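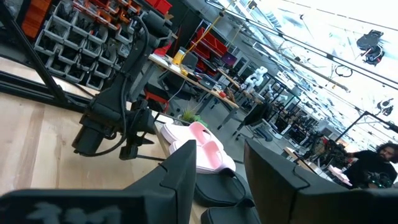
**Sorters and testers wanted, August, paid by the session**

Cludora is looking for 30 people to help with a trial about household footwear: how people pair it, stack it, put it away and find it again. The paid work is handling slides, sandals and house shoes at a table and deciding where they go. If that sounds like an odd way to earn money, we thought so too when the plan landed on our desk, and some of us still do.

The trial exists because Varesach, who make entryway storage, believe that a good bin system will get people to stop leaving shoes on the floor. We have our doubts. Most of us own at least one clever shoe rack and step over the shoes in front of it every evening. We would like to hear from people who have the same problem and will say so.

## What you would do

- Sort mixed footwear into pairs on a tabletop, then into bins.
- Do it again with a layout you haven't seen.
- Tell us which slides won't stack. Thick straps and chunky soles are the usual trouble, and the light pink ones have a habit of ending up one on top of the other.
- Fill in the Flomemico form after each round. It is longer than it should be. We have asked for a shorter one.

A session lasts three hours with a break. You can sit or stand. The room is large and gets a lot of daylight, so bring a cap if glare bothers you.

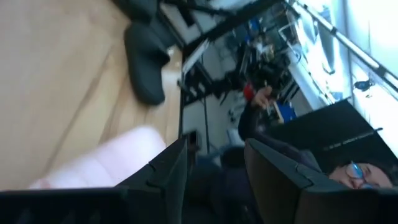 *Light wood boards in the room, with dark, rounded shapes on the floor.*

## Who we want

Anyone over 18 who can tell a left shoe from a right one and doesn't mind repeating a task. No experience needed. Please don't write to us about your passion for organizing. People who are tidy by nature are the ones Varesach already has plenty of, and their answers are a big part of why we distrust the first round of results (688 forms, nearly all of them glowing).

Wear socks and flat shoes. Some rounds start with footwear on the floor, so you need to be comfortable bending.

## Pay

$300 for the full set of four sessions, paid after the last one. If you drop out early you are paid for the sessions you finished. There is no bonus for liking the bins.

## How to apply

Write to the Poirier office, marked "footwear trial," and tell us in a few lines where your shoes are right now. Don't tidy up first. Include the August dates you can't do. Applications close on 31/03/2023, and we reply to everyone, including the people we turn down.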